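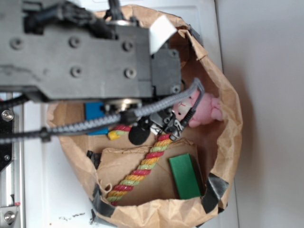

October 9, 2023

Sourdough starter trials, Wetholm rye against Naven whole wheat. Both jars fed at 8 this morning, equal weights of flour and water, 15 g of old starter carried over in each.

Rye doubled in 4 hours. Whole wheat took until midafternoon and had a thin gray liquid on top, so I stirred it back in and left it. Smell is fine, a bit like green apples.

Kitchen was cooler than last week. Moved both jars to the shelf over the fridge and wrote the new spot on the lids. Please don't put them back by the window.

Dough for the Rainer loaf came to 1,445 g before dividing. That's over 59 g short of what the sheet says it should be. Either the scale is drifting or the salt water got left out of the total. Check against the brass weights before the next batch.

Crust on yesterday's Ulik loaf was too pale at the base. Try the lower rack, same temperature, and leave the lid on for the first half of the bake.

To do:

- reorder rye, down to the last bag
- new rubber bands for the jars
- dry some of the rye starter as a backup for the December break
- fix the salt line on the sheet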